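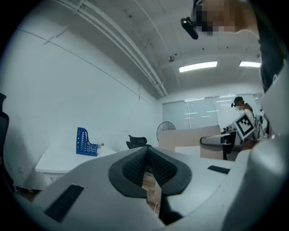 *Gripper camera view, marker board held up near the windows.*

# truleck-calib

Fisheye calibration and marker detection for the Hellamby hand-held gripper. Reads a recorded clip, finds square fiducials, writes lens intrinsics and a per-frame board pose.

## Usage

 truleck-calib run clip.mp4 --board kavanagh.yaml

## Notes

- Needs at least 28 accepted views per lens.
- Frames with reprojection error over 2 px are dropped.
- The gripper body fills much of the lower image - set `mask: body` or the detector wastes time there.
- `--threads` defaults to 8.

## Known issues

Pose jitter on small, tilted boards. Nedham export is still untested.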